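My grandmother kept her empties in a crate under the back stairs, and every June, when the crate was full, she walked it down to the grocer in Drumham and came home with enough change for a bag of peaches. I thought of her more than once while I was talking to people about cans this winter, which is a thing I seem to have spent a good deal of the winter doing.

It began with Liette Beaulieu's pantry. Liette lives in a narrow house on Zumwood Lane, and along the wall where most of us would have put the flour and the rice she has shelves, very shallow ones, built by her brother-in-law to the depth of a single can. There are 523 on them. I know the number because she keeps a ledger, with the date and the shop and a few words on the taste (one entry, for a melon soda, says only "no"). She started the year she left home, with a drink somebody handed her on a ferry, and she has never paid more than the price on the shelf for any of them.

"People ask what they're worth," she told me, pouring out coffee, "and I say well, whatever the soda cost, and I drank that part."

What she loves is the shape of them. The short can and the tall slim can hold themselves differently, she says, and once she had said it I couldn't stop seeing it at the supermarket. A short can looks as if it has come to stay for lunch. A slim one looks dressed for something. The slim ones give a designer a long strip to work with, so you get a logo up high, then a slogan, then a bit of pattern down toward the base where your hand goes, and Liette has a whole shelf arranged by nothing but what happens in that bottom third. Diamonds, waves, snow, a great many lemons.

Nelu Sandu, who trades with her by mail, is a vitamin drink man. He has a soft spot for the ones that wish you well, the exam-season and new-job kind of can, and he gave me a long and very happy lecture on them over the phone from his kitchen, with a kettle screaming behind him the whole time. He says he can't bring himself to open one that says something kind. I asked whether that didn't make the shelves heavy. It does! He has put in extra brackets.

Not everyone keeps theirs full. Brisa Pacheco drains hers through two small holes in the base, rinses them with warm water, and stands them upside down on a dish towel overnight, and she has strong feelings about anybody who pulls the tab on a can they mean to display. Agnes Rennie pulls every tab and drinks every drop. Her collection, 22 cans on a kitchen windowsill, is the smallest I saw and I think the one I'd most like to own, because she can tell you where she was sitting for each one.

If you're tempted to start, their advice more or less agrees. Keep them out of direct sun, orange and red being the first colors to go. Dust with a soft dry brush. Lift by the body, never by the rim, and put the can down flat, as a dent at the bottom edge will make it lean forever after. Give every can a little room, too. Liette leaves a finger's width between neighbors, and she likes a tall one slightly forward of a short one so that both get looked at.

I've bought two shelves. They're still in the hall, leaning on the coats, and there is a ginger beer on the mantel waiting for them. 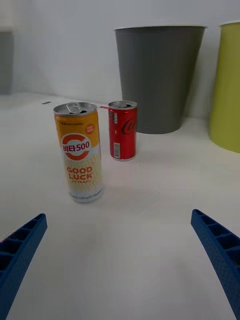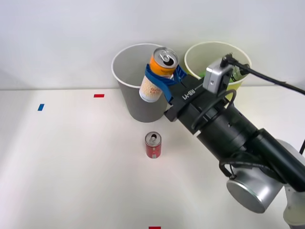

*Orange up top and paler below: the tall, slim can in both pictures. The first also has a shorter red Coca-Cola can, with the taller one's "GOOD LUCK" easy to read.*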